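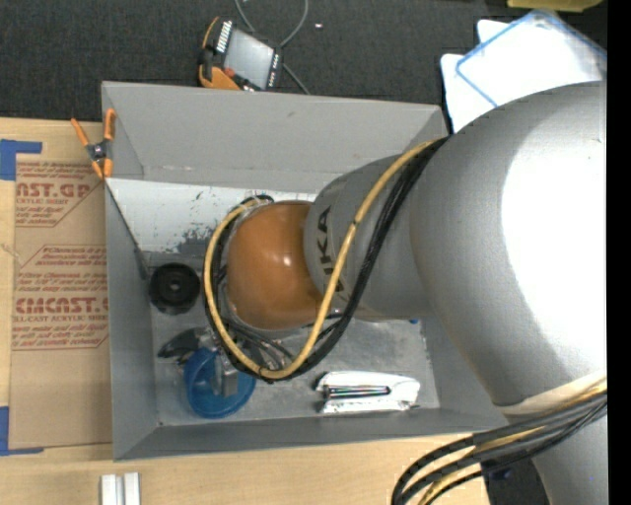
KUKA arm over the gray bin, clamp on the left rim

From: Sota Nagano
Date: 2019-09-11
Subject: Re: [larkville-robotics] bin picking, mixed parts

> Are we still using the Ulstead set for the bin task, or can
> teams bring their own parts? Also, what speed limit applies
> in the first round?

Own parts are fine, as long as they fit in the bin and weigh under 132 grams. I put the black disc, the blue round piece and the white stapler-like tool in for practice. The disc is against the left wall, and walls gave the Kullix team trouble in May, so try a few like that before you come.

First round: 10 minutes per team, five picks, any order. Speed stays at the teaching setting. If you need it changed, ask me -- please don't do it from the controller yourself.

The cable loop hangs low near the tool end. Keep your approach heights generous and watch it when you rotate the wrist.

Logs are capped at 4000 lines. The Suominen script trims them, but run it before you upload.

I still need team names from the Monday group.

Sota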